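4.3 Planner changes and second round of tests

By March the arm could reach most of the counter, but it was slow to start moving. The planner checked every candidate path against the full point cloud from the overhead camera, and a single plan could take 42 seconds. Brijesh Shukla suggested replacing the cloud with simple boxes, one for each object that stays put. I wrote a small tool for this, called Cloden, which reads the labeled overhead image and writes a collision file for the planner.

The toaster oven, the toaster and the wooden box each get one box with a 2 cm margin. The containers along the backsplash are merged into one long box. This blocks some space the arm could use, but no task in this report needs to reach between them. The cutting board is treated as part of the counter with a small height offset.

Handles caused the most trouble. The first version of Cloden left them out, and the planner then ran paths too close to the oven door. Handles are now added by hand in the Tatberg settings file. I would like to detect them automatically, but the depth data on shiny metal has too many holes.

I ran 36 start and goal pairs with each version of the planner. The old version failed on nine pairs and the new one on four. Three of those four had goals close to the toaster, where the margin leaves no room for the wrist. The median planning time for the new version was 617 ms.

The margin is the same on all sides, and it should probably be smaller on top. The clear jar is also a weak point, as the labeling step misses it in some images and the merged box then comes out too short. 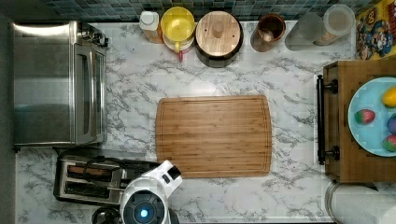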